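Grip Width Prediction for Wrapped Objects: Notes on the June Trials

2018-07-25

Over the past several months, I-hsuan Yeh and I have been studying how a two-finger hand should approach objects whose outer surface is paper. The work forms part of the Kerklow project, and this post records the main result before the longer report is complete.

Wrapped items present a particular difficulty. The paper extends well beyond the part that can bear a load, and a grasp planned from the outline alone will often close on an empty fold. Our earlier method, which fitted a box to the outline and gripped at its center, was developed on cartons and performed poorly outside that class.

The revised method predicts two values from the wrist camera view: the line along which the object is stiff, and the width at which the fingers should stop closing. It was trained on 1,000 labeled views. Labels were entered by hand, and Kenta Ikeda reviewed those on which the two labelers disagreed.

In June we carried out 278 grasp attempts with the revised method. An attempt was recorded as successful if the object was lifted, held and set down without a tear in the paper. The success rate was 80 percent. Most of the failures involved wrapping that had been folded more than once near the narrow end, where the predicted width was too large and the object slid during the lift.
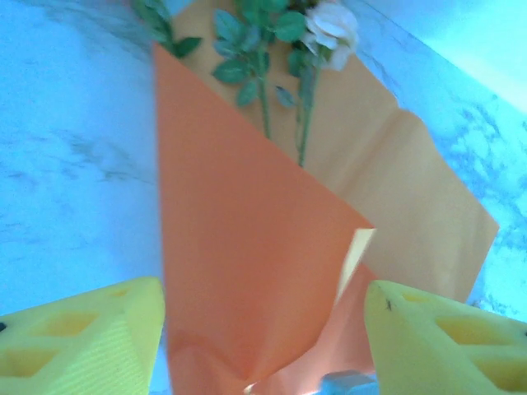 The direction of approach also proved important. When the fingers were aligned across the stiff line, small errors in width did little harm. When they were turned by more than 18 degrees, the outer sheet tended to buckle before the hand had a firm hold. We have therefore added a check that rejects such approaches and asks for a second view.

Two questions remain open. The first is whether the width prediction carries over to clear film, which the camera sees less reliably. The second is how often the check delays a grasp that would have succeeded. I-hsuan Yeh will begin the film trials next month, using the same fingers and the same lift height.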